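Speaker notes, Olilby meetup, July 13, 2023
Perception and planning for thin objects in Habte

Start with the problem, no introduction of the company. Habte is our planner at Clerden. It takes the estimated pose of an object and gives back a list of grasps with a score. For boxes and mugs it was good already in June. For thin things it was poor, and I want to explain why.

Say slowly: a thin object gives us very few depth points. Often the points of two neighbours become one cluster.

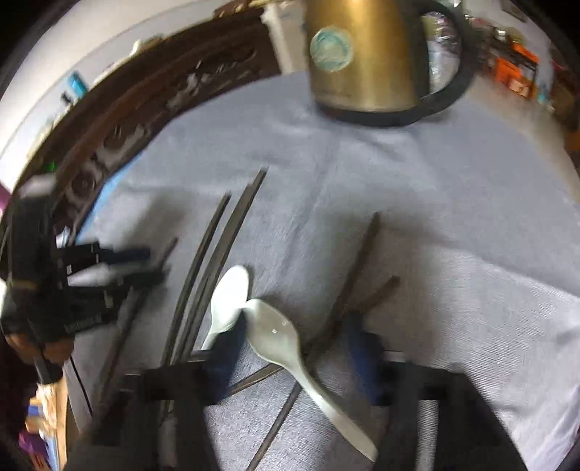

The segmentation step is where most of our errors begin. It must decide where one object ends before the planner can do anything useful. Two chopsticks pressed together, almost parallel, are the worst case for us, and chopsticks that pass under a spoon are not much better. The old version gave one wide box for the pair and the planner aimed at the middle of it. Now we fit line segments first, and we keep up to 12 candidates until the planner asks for them.

Pause for questions here, but not more than 2 minutes.

Next point is the approach direction. We score each grasp by the angle between the closing direction and the axis of the object. It is a simple rule – I was surprised how much it helped. 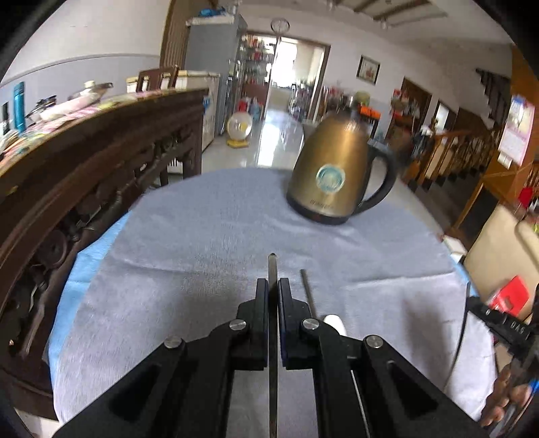
The second part of the score is the distance to the neighbours. Here Habte calls Plotmont, our collision checker, and this call was slow. We now send the candidates in one batch. A full plan takes some 100 milliseconds on my laptop.

Mention the open issue: when the fit is wrong, the score can still be high. We log these cases, but we do not detect them at run time yet.

Last slide is the link to the code. Remind them that the config format changed in version 9.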